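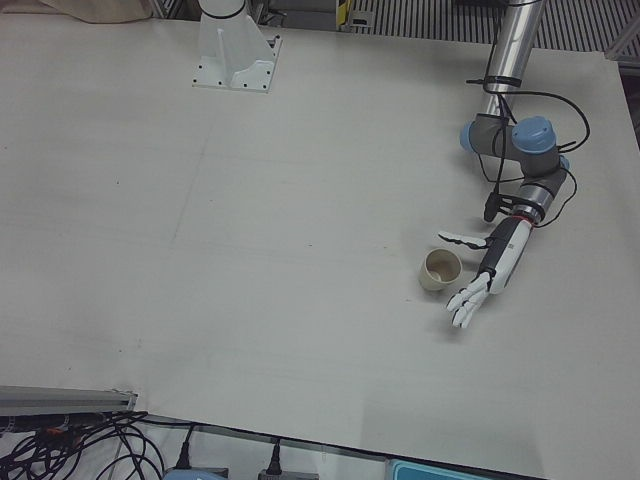 The short cup, on the big white table.

October, quarter past ten at night

Cup day! I have been thinking about paper cups since breakfast and I'm going to get it all out of my head and into here before I go to bed, so if you came for the garden, skip this one (the garden is mud anyway).

So. The soup tasting at Mana is getting close, and I'm the one who put my hand up for "cups and napkins" because it sounded like the easy job. Róisín took the soups. Hicham took the bread, the lucky thing. I took cups and napkins, and the napkins took me four minutes, and the cups have eaten two weeks of my life.

The trouble is that a soup sample is such an awkward amount. A coffee cup is far too big, you pour a taste into the bottom of it and it looks mean, like you ran out. Then the little pleated ones you get ketchup in are too small and too floppy and people drink them like a shot. What I wanted was something short and wide so you can get your nose over it and get a spoon in. And I wanted a proper rolled rim, because I cannot stand a raw paper edge on my lip, it gives me the shivers just writing it down. Róisín says I'm being precious. Róisín also sends back forks.

Anyway the short ones came! I love them. They're a soft sort of beige, a bit lighter tan down at the bottom on the inside, and they have the rim. On the white table they look so sweet, like something out of a doll's house, with their little gray shadow. I had half a mind to get the plain white ones from Nyitrai and I'm so glad I didn't, because white on white you'd lose them altogether and somebody would put an elbow in the leek and potato.

I'm a big fan of that table, by the way. I've said it before in here, I think, back when we did the seed swap. It's huge, and it's that flat matte white that doesn't glare at you, and yes it has the faint seam running across it on the diagonal, and yes there are the specks. I know about the specks. I went at the specks with a damp cloth and then with baking soda and then with my thumbnail, and the specks and I have agreed to leave each other alone. You'd never notice them with food out. Róisín noticed them in one second.

(Beige cloth, all scrunched up, past the far side. I should have folded it. I'll fold it.)

Right, the testing. I did the first lot at home over the sink, which I'll own up was not scientific. I filled one with water from the kettle and held it and said "ow," and that was the heat test. Then I filled another and let it sit while I hung up the laundry, and when I came back the sides had gone a tiny bit soft but it was holding, and the counter underneath was dry. So, good for at least one load of laundry. Then I tried it with actual soup, the tomato one, out of a jar of Prorketti because I wasn't going to make a whole pot for one cup, and this was where it got interesting. Tomato soup leaves a ring. If you fill to just under the rim it looks generous and lovely and then you have no room to walk. If you fill to halfway, it looks fine from the side and disappointing from on top. I ended up at a good finger's width below the rim, and I made a little pencil mark on the outside of one cup to be the pattern cup, and then of course I drank out of it and squashed it and threw it away with everything else. Made another one. It's on the windowsill with a note under it that says DO NOT.

Then there's the question of how many. Róisín thinks 100 people through the door if it rains and more if it doesn't. Five soups. I got as far as writing that down on the back of an envelope and then I had to go and stand outside for a minute. The pack is 400. I rang Hicham and said do people really need a fresh cup for each soup, and he said what's the alternative, and I said well, they could hang on to the one cup and go around with it, and he said "so the fish one and then the pumpkin one" and left a very long silence. He has a gift for those.

What we landed on (for now!! I'm sure it'll change) is that people get a cup and keep it for the vegetable ones, which are all friends with each other, and they get a new one for the fish chowder. I'll put the chowder at the far end so it comes last. That should get us through with the one pack and a bit over, and if it doesn't I have a sleeve of the tall ones in the closet left from my sister's birthday, which have balloons on. They do not match. I'm pretending they don't exist.

I did try stacking the new ones to see if I could build the pyramid I had in my head, you know, a nice big pyramid on one corner of the table so people help themselves. Well, they're so light. I got a few rows up, opened the window because I was warm with the excitement of it, and the whole lot went. They roll in a circle, too, with them being wider at the top, so they don't even go away from you in a straight line, they come curving back around the chair legs like they've changed their minds. I was on my hands and knees for ages. So no pyramid. Sleeves laid on their sides in a bread basket, and I'll pull out a few at a time.

Pens! I nearly forgot pens. If people are hanging on to a cup they'll want their name on it, and ballpoint doesn't take on this paper at all, it just skates. The gray marker works beautifully. I wrote "Hicham Ragab" on one in my best handwriting and it went nearly the whole way around, and then I wrote "Róisín Heffernan" on the next one and ran into my own R coming back the other way. First names only. I'll put a sign.

Other things from today so I don't lose them:

Bill for the cups was $23 with the shipping. I still have to give the receipt to Róisín. It's in my coat, the green one.

Spoons: still nothing. I keep saying wooden, and then I remember what wooden spoons feel like on the tongue, and I say no. See above re: shivers.

Need a bin for used cups and a different one for everything else, and they should not look like each other. Last time somebody's scarf went in the recycling.

The Nundatik coffee arrived and it's very dark, I had some at four and it's now gone ten and I'm writing pages about cups, so draw your own conclusions there.

Also I had a nice half hour this afternoon that I want to remember. The rain stopped, I had the radio on low, and I sat and did a proper count of bowls and ladles and didn't feel rushed about anything for once. I ate a heel of Hicham's trial loaf with too much butter. He's put caraway in it. I wasn't sure at first and then I cut another slice to be more sure, and by the time I'd made up my mind (yes, caraway, definitely yes) there wasn't a lot of loaf left to give an opinion about. I've told him it was very good and that I'd need to see a second one.

Róisín came by at six with the pumpkin soup in a flask and we did it properly, in the short cups, with spoons from the drawer. It needs salt. She knows it needs salt, she said so before I'd swallowed. But the color of it in the cup! All that orange against the beige, it looked so good I wanted to put it on a poster. She went quiet and turned the cup around in her fingers and looked at the rim, and then she said, "Okay, these are nice cups." I've written it down with the time, 6:20, in case she denies it.

She wants to drop the leek and potato and do a mushroom one in its place. I said fine so long as it's still vegetable and doesn't mess up my cup system. She said was there a system. I explained the system. She had to leave soon after that.

Tomorrow: fold the cloth, spoons, ring Mana about what time we can get in, find out if the urn still has its lid. And move the pattern cup off the windowsill, I've just been down for a glass of water and the cat was sitting beside it, looking at it.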